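Re: [paperfold] Does a plain table help with big creases?
From: Si-woo Ahn
Date: 29 July 2021

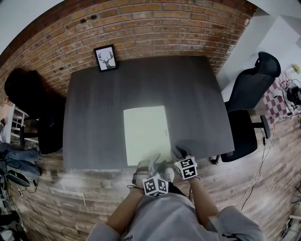
One pale sheet on the dark table, deer keeping watch against the brick.

Hi everyone,

I've been reading this list since November and mostly keeping quiet, but the table question has finally pulled me out of hiding, because I have opinions about tables! Quoting the original so it's in one place:

> I fold on the kitchen counter and my long creases wander.
> By the time I get to the far edge of the sheet I'm off by
> the width of a fingernail. Is it the counter (it's tile,
> with grout lines), is it me, or is it the paper? I've been
> using the cream stuff from the Nudstead pad. Also, do any of
> you fold in gloves? My hands run warm and I leave marks on
> anything light. Would love to hear how people have their
> folding spot set up, fancy or not.
>
> - Grimden Papercraft Circle, beginners' desk

First, the counter. Yes, I think it's the tile, or at least the tile is making everything harder. A long crease wants one even surface under the whole length of it. The moment your thumb goes over a grout line the paper dips, and you press harder to make up for it, and then the crease has a little soft spot that pulls the next fold sideways. I did this for a whole winter on a slatted garden table and blamed my thumbs.

What I'd look for is a table with more room than you think you need. My sheets aren't huge, but I like having clear tabletop on every side so that I can turn the paper without lifting it. Lifting is where I lose my corners. If I can keep the sheet flat and just swing it a quarter turn, the edges stay where I put them and I can carry straight on to the next crease.

Color matters too, more than I would have guessed. Dark gray under pale paper is wonderful. Every edge shows up, and when I bring one side over to meet the other I can see a sliver of gray wherever they don't line up. On my old white desk I was folding half by feel. If your table is light and you only have light paper, try a big piece of dark poster board underneath, taped down at the corners so it doesn't creep. Or go the other way and use dark paper, though I find dark paper hard on the eyes in the evening.

One small warning about strong light. A pale sheet can go so bright that your faint creases disappear, and then you're hunting for your own landmarks. I get better results with the lamp low and off to one side, so the crease throws a bit of shadow. It takes a minute to find the angle and then you'll never want to move the lamp again.

Second, the long crease itself. For anything longer than my hand I do it like this:

Keep the sheet toward the near edge of the table, close enough that your elbows aren't reaching. Square it up with the table edge so you have a straight line to trust.

Bring the edge over and match the corners first. Hold them down with one hand and leave the middle alone, puffed up like a pillow.

Press the middle of the fold with one finger, lightly. Then go from the middle out to one end, back to the middle, and out to the other end. Don't run from end to end in a single swoop, that's where the wandering comes from (for me, anyway).

Only after that, go over it with the bone folder. I have a Pringle one, short and a little fat, and it sits in my palm nicely. The back of a spoon does the same job.

If you need the sheet divided into 4, fold in half, open it, and then bring each edge to the center line. Please don't fold the doubled sheet in half again! It's faster, but the inside layer always ends up slightly short, and with thicker paper you can really see it.

Third, the paper. I like the Nudstead cream and I've gone through a 50-sheet pad of it, so this isn't a complaint, but it does have a strong grain. Roll a sheet gently one way and then the other (no creasing) and you'll feel that it bends more willingly in one direction. Creases that run with the grain come out clean. Across the grain they can look a bit ragged and want to drift. If the model has one really long fold that everything else depends on, turn the sheet so that fold goes with the grain. I wish I had started doing that a lot sooner.

Fourth, gloves. I'm so glad somebody asked. I'm on team glove for anything pale that's going to be kept or given away. Snug and thin is what you want, and if the fingertips have a bit of grip, even better. With loose cotton ones the spare fabric at the tips gets caught in the fold and you end up creasing the glove. They do take some getting used to. You lose some feel, and separating two layers at a corner is slow to begin with - I slide a bit of card in between to start it off. Give it roughly 6 models before you decide you hate them. My first few were terrible and then one evening I forgot that I had them on.

For practice folds I'd go bare-handed and use scrap. Marks don't matter there and you learn more through your fingers.

Fifth, since you asked for setups, fancy or not: mine is a rectangular table pushed up against a brick wall, and I love it. Having the wall at the far side means nothing slides off the back. The only thing that lives on the table full time is a little black frame with a deer print in it, leaning on the brick. Big branching antlers, drawn in gray and black. I'd been stuck on antlers in paper for ages, and looking up at that print between folds has done more for me than most of my diagrams. I can follow how one branch leaves another and then go back to the sheet and ask where that flap could come from. If you have a subject you keep failing at, put a picture of it where your eyes rest. It doesn't have to be good art, it only has to be there when you look up.

There's a black office chair at the side too, but I do my big creases standing. You can get your weight over the paper so much more easily, and your shoulders stay level with the edge. I sit for the small fiddly parts, when everything happens within an inch of my nose. A wood floor is kind to this way of working, you can shift from one foot to the other all evening.

On storage, which came up in the same thread: I keep flat paper in a shallow Grollby drawer, 40 sheets or so to a stack with a board on top. Finished pieces go in a shoebox with tissue. Humidity is the real enemy and I haven't solved it. If anybody on the list folds somewhere properly damp and has a trick that doesn't involve buying a machine, I would be very happy to hear it.

And for the original poster, before you buy anything at all, try one long crease on the flattest table in the house with a dark board under it, standing up, middle outward. Use the same cream paper so you're only changing one part of the problem. Then try it again with the sheet given a quarter turn, to check the grain. Write on each one in pencil which was which, or you'll mix them up the way I did.

I'd love to see how they come out. And if there's interest I can type up my notes on the antler section. They're messy, and there's a step in the middle where I just wrote "pull until it looks right", but I can try to work out what I meant by that.

Happy folding,
Si-woo

P.S. To the person who wanted to know about the spoon: any plain metal one is fine, as long as the back is smooth. Check it on scrap first. Mine had a nick in it and left a faint line down three good sheets before I caught on.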